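Reuse of Old Household Appliances in the Town of Stollden
Student project report
Bohumila Vlček and Štefánia Matoušek
Submitted Nov 25, 2023

1. Why we chose this subject

In our town many people throw away a kettle or a vacuum cleaner when it stops working, even if the fault is small. We wanted to know why they do it and if a repair would be possible. Our teacher proposed first a project about batteries, but we found that the other groups had the same subject, so we changed it.

The work was done from July until the autumn. Bohumila made the interviews and Štefánia prepared the questionnaire and the tables. The text we wrote together.

2. The questionnaire

We gave out 480 questionnaires in two parts of the town, Tundstead and Oravec. In Tundstead there are mostly older family houses, in Oravec mostly apartments. The questionnaire had eight questions. We asked which appliance was the last one to break, how old it was, what the person did with it, and how much he or she would pay for a repair.

The most frequent answer to the question "Why did you not repair it?" was the price. The second was that people did not know where to go. This surprised us, because the repair shop Nulier has been on the main street for a long time. Some people in Oravec wrote that they keep the broken appliance in the cellar – they do not want to throw it away, but they also do not bring it to anyone.

In Tundstead the answers were different. Many people there have a garage or a workshop and try to repair things alone. One man wrote us a whole page about his washing machine, and we thank him for it.

3. What can be reused

An appliance that cannot be repaired still has parts with some value. The motor, the switch and the power cord are often in good condition. Wires are the simplest part to sort, and the copper inside them can be sold. 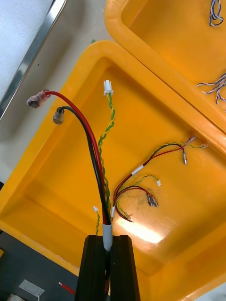

Fig. 1. Wires with different endings, over a yellow plastic tray.

At Nulier we were told that old connectors are saved only if the plastic is not cracked. Printed circuit boards are more difficult. They must be given to a company with a permit, and the shop does not earn anything from them.

4. Problems of our work

We did not receive all the questionnaires back, and more came from Tundstead than from Oravec. The comparison is for this reason not fully fair. We also forgot to ask about the age of the person – this was our mistake, and we noticed it too late.

5. Proposal

We propose that the town print a small leaflet with the addresses of repair shops and the opening hours of the collection yard. For 3,000 leaflets the printing house offered us a lower price per piece than for 1,000, so the larger number would be better. The leaflet could be put into the mailboxes together with the town newspaper. We sent the proposal to the town office and we are waiting for the answer.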